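Tillman bench, October, started at 9:20 and still here after lunch

Today was supposed to be a short one. The plan was to merge the new scene memory into Wimside, run the usual kitchen set on the white table, and be done in time to tidy up the config folder, which has needed it since summer. The merge went in without a fuss. Then the planner started refusing perfectly good moves, and the config folder is exactly as messy as it was yesterday.

For whoever picks this up after me, the parts as they stand. Mosby takes the overhead view and hands out object tracks: a label, an outline and a confidence. Wimside keeps those tracks in its scene memory and plans the arm through whatever space is left. Ikano records both sides and plays them back, and I could not have found any of this without it. The new piece is the memory. Before this week Wimside believed whatever Mosby said in the latest cycle and forgot everything else, so anything that went under the arm simply stopped existing as far as the planner knew. Now a track that goes missing is held for a while and fades out slowly.

Well, it does hold them. It holds them much too well.
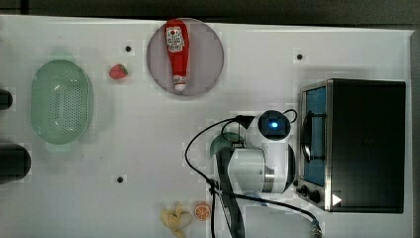

The refusals all had the same flavor, "goal region occupied," and always on the plate side of the arm. I spent a good half hour sure that it was the inflation radius, and I was wrong, and I am writing that down so I don't go back and try it again next week. What I should have looked at first was the list of tracks. Mosby was splitting the ketchup bottle in two. The label sits up toward the wide end and the white cap points the other way, and with all that red in between, it decided on some cycles that it had one bottle and on others that it had a box and a small white thing lying on the plate. The old Wimside never minded, it would get the story straight a moment later. The new one dutifully remembers every version, so after a few minutes there was a little crowd of ghosts piled up on the plate, and each one with its own safety margin.

The strawberry, bless it, came through as a strawberry every single time. Small red objects on bare white table are easy. I checked its track in Ikano and the center hardly wandered.

First fix, and I think it is the right one: a new track that overlaps an existing one by more than half its own area can't be stored until it has survived 7 cycles in a row. I tried 2 first and the ghosts still got in. With 7 they don't, at least on the recordings I have, and the delay isn't something I can feel when the arm is moving.

The second trouble was the wrist cable. We mask out the arm using the joint angles, which works nicely for the rigid parts, but the cables aren't in the model and they swing out a fair way from the wrist. To Mosby a black cable on a white table is a wonderful thing, all edge. It came back as "spatula" more than once, which I can forgive, there being a real slotted spatula across the black pot in some of the recordings. Then the memory kept the false one alive long after the cable had moved on.

I didn't want to model the cable. We talked about that last spring and the answer was no, and I still agree with it. What I did was to grow the mask on the side where the loop usually hangs, and mark anything found only inside the grown part as "unsure." Unsure tracks are still avoided, they just don't get remembered. It's a bit of a blunt tool. When the gripper is down close to something, such as the green mug lying beside the colander, the grown mask takes a bite out of the very object we care about. For now the current target is exempt from it, and I put a comment in the code with tomorrow's version of me in mind.

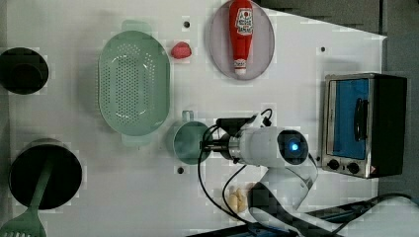 After lunch: the colander

The colander and the mug are both pale green and they can end up nearly touching, and I had been worrying about that pair all morning. Mosby's split between them holds up better than I feared. It seems to lean on the holes, as the label for the colander comes in strongly whenever its perforated bottom is in view, and it gets shaky when the arm covers that part. When it gets shaky the memory helps, finally! The old outline is kept, the mug keeps its own track, and the two don't get merged. This is the case that we wrote the thing for, so I was very pleased to see it, and I replayed it more often than I needed to.

One small correction to my note from last time. I wrote that the holes in the tabletop were being filtered out by size. They aren't. They are filtered by a hand-made list of positions that one of us typed in ages ago, so if the table or the camera gets shifted, they'll all come back as peppercorns or whatever Mosby fancies. I've added a check at startup that compares the list with what is seen and prints a loud warning. It doesn't fix anything, it only complains.

The fade-out time took most of the early afternoon. Too short and we are back where we started, with objects blinking out as the arm passes over. Too long and a thing that really has been moved leaves its shadow behind and Wimside steers politely around nothing.

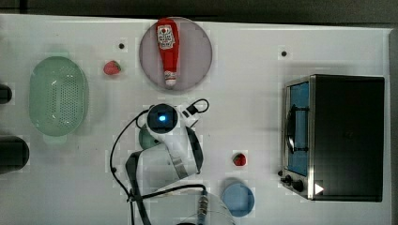

So I made the fading depend on whether the spot can be seen. If the arm mask covers the place where a track was, the clock stops, and the track can wait there as long as it likes. If the place is in plain view and Mosby reports bare table, the track goes quickly. It sounds so obvious written out like this, and it took me two cups of coffee and a walk down the hall to get there. The check is done against the grown mask and not the tight one, otherwise the cable sneaks back in by the side door.

I ran it on the longest Ikano recording, seed 1973, same as always so the plots can be laid over the old ones. Planner budget left at 1000 samples per query. The false "occupied" refusals are gone on that recording. There was one real refusal left, with the arm trying to come in between the toaster oven and the plate with its elbow high, and I'm happy for it to refuse that one.

The replays are slower now, by the way, roughly a third I'd say, all of it in the overlap test. I haven't tried to speed it up. It compares everything with everything, like a nosy neighbor, and with this few objects it doesn't matter much on the live side.

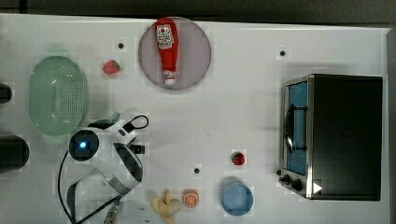
Route choice is the part I'd like other eyes on. With the ghosts cleared, Wimside has a strong taste for the shortest path, and on a table laid out this way that means straight through the open patch between the plate, the gripper and the oven. Fine by me. Going toward the blue bowl, though, it likes to cut low, over the banana and the orange slice, with the cable trailing along the bottom of the table behind it. The arm itself has all the clearance it wants. The cable isn't in the plan at all, and the strawberry on the near side of the oven is just the sort of light little thing a loop of cable would drag off somewhere. I added a mild cost for passing low over any track, remembered or live, and in simulation the path now lifts and swings up through the middle first. I set the weight by feel and it deserves a proper sweep.

Left to do, in the order I'd do it:

Run the lifted path on the real arm at low speed, with a hand near the stop button.

Sweep the low-pass cost. Start from the value in the branch and go down, I suspect I was generous.

Decide whether unsure tracks should show up in the Ikano viewer. At the moment they are hidden, and it fooled me once today already when the arm went around something I couldn't see on the screen. I'd vote for a thin gray outline.

Look at the split on the bottle again. The overlap rule hides it from Wimside but Mosby is still doing it underneath.

Branch is pushed, the recordings are in the Tillman folder under the October heading, and the old fade settings are kept in a comment in case someone wants them back. Config folder next time.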